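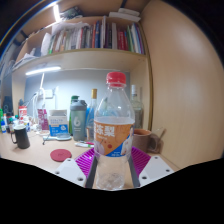 Bottle, red cap, orange label with a pear on it.

Mar 15, 2020

Kidney fibroblasts, TGF-b run, second go. Cells from the Pludemmont vial, passage 5, thawed OK but slow to attach. Plated 4,000 per well in the 96, edge wells PBS only this time. Serum starved overnight — maybe too long, lots of floaters in column 2 before anything went on.

Treated 8 wells with TGF-b, same again with TGF-b plus inhibitor (Nasbridge stock, the old aliquot, new one still not thawed). Vehicle wells at the end. Forgot to warm the media for the last row, noted on lid.

a-SMA stain: treated wells clearly brighter, long stress fibers. Inhibitor wells patchy, some look like vehicle and some dont. Not calling it yet. Fibronectin background awful, blocking buffer probably off, smelled odd. Make fresh.

Western — collagen I band there but smeared. GAPDH uneven accross lanes so no point quantifying. Reload with less and run slower. Transfer was the Obradović protocol, cold room, fine.

Truvov plate reader threw the lid error again. Power cycle, then it read. Export goes to the old July folder for some reason, look there if files are missing.

To do
— fresh blocking buffer
— new inhibitor aliquot, date the tube!!
— shorter starve, check floaters before treating
— repeat blot, same lysates, left box in the -80
— ask re: passage limit, morphology getting flat already in the untreated wells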